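Filed under: House, Floors
25/02/2025
Print this post | E-mail this post

New floor in the back room

The back room has its new floor. I put it off since last May, when the old carpet started to come up by the door, and I kept a rug over the bad spot for most of a year.

I looked at three colors. The first was a dark brown called Auer, and I liked it in the store. At home I left the sample by the window for a week and every crumb showed on it. The second was Poren, a warm tan, too close to the color of the door. The third was Utton, a pale gray, and that's what I bought. It came from Virstead, who had it in stock and didn't charge for delivery.

The pattern is long streaks in light gray and off-white. My sister Flurina Tanner says it looks like wood and my neighbor says stone. I go back and forth. From the doorway I would say wood, and from a chair I'm less sure. It doesn't bother me either way.

I ordered 12 boxes and used all but part of one. The total was $714 with the underlayment, and I paid another $100 to have the old carpet hauled off. I could have cut it up and taken it myself, but my car is small and I'd done enough carrying by then. The leftover pieces are in the hall closet in case one needs replacing.

Laying it took more than 6 hours over two days. The long rows went quickly. The closet and the heat register took up most of the second morning. I cut one piece backward at the register and had to do it over. If you're doing this, draw an arrow on the back of each piece before you cut it. Flurina told me that at the start and I didn't listen.

The other slow part was the first row. My wall bows out a little in the middle, so I snapped a chalk line and worked from that, then trimmed the wall side to fit. The baseboard covers the gap except in one corner, where I'll put a thin strip of molding when I find one in the right width.

Things I've noticed so far:

Dust doesn't show much. Dark hair does.

The room is louder. I want a rug by the bookcase, probably something plain — the floor has enough going on.

The gray looks a bit blue in the evening with the old bulbs. I've swapped one of them and may do the rest.

A dry mop is enough for most days. I tried a spray cleaner once and it left a film, so I went back over it with warm water and a little vinegar and haven't used the spray again.

Black things stand out against it a lot more than they did on the carpet. I used to lose phone chargers in there every week and now I can see them from the hall.

I still have to paint the baseboards. They were cream, which was fine with the carpet, but next to the gray they look yellow. White is the plan. I have half a can left from the kitchen and I think it will cover three walls if I'm careful.

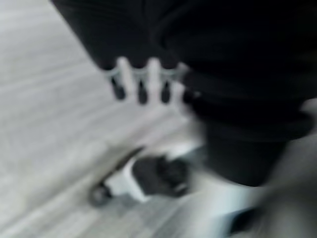
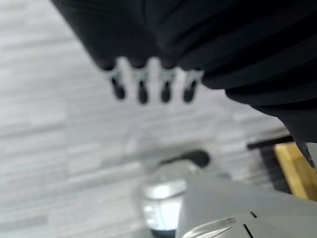 Second photo: the gray floor and its long streaks, well out of focus.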